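Do winter cycling overshoes ever stay dry inside, or is it all marketing?
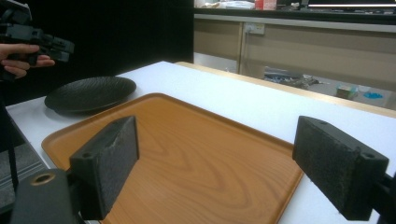 I'm on my third pair in two years and I'm losing faith in the whole category. The last ones were the Lamov overshoes, sold as fully waterproof. My commute is 9 miles each way, mostly flat, no fenders. By the time I get in, my socks are wringing wet. The fabric still beads water fine, so I don't think it's worn out. Before I hand over more money, has anyone got a pair that works for longer than a coffee run? I'm a size 9 if that matters.

Posted by wetfeet_commuter, August 2, 2024

gravelgrump
Your overshoes are probably doing what they can. They have a big hole in the bottom for the cleat and another one at the top for your leg, and no label is going to change that. Without fenders, the front wheel throws water straight up at the sole. Get a long front flap first. Then wear your tights over the cuff, so the rain runs down the outside. If you tuck them in, they work like a funnel.

I have the Vincze neoprene ones and I'd call them warm, not dry. My feet get damp after an hour of steady rain but they don't go numb, and that's all I ask for at this point. I'd ignore any waterproof rating on a shoe cover. Those numbers come from a flat piece of fabric, and your foot isn't one.

Also check the zipper. Mine leaked at the back for most of October before I noticed the flap behind it had folded over.

Murirum_rider
just get winter boots, had mine 2 years no problems

slowspoke28
Boots can work but I wouldn't take "no problems" too seriously without knowing where the guy rides. I bought a pair from Kultum and they kept the rain out nicely until water got in over the ankle. Then they held it in – all day, under my desk. Overshoes at least come off and dry on a radiator in 8 hours or so if you turn them inside out.

I'm with the fender answer. Try that and keep the Lamovs for now.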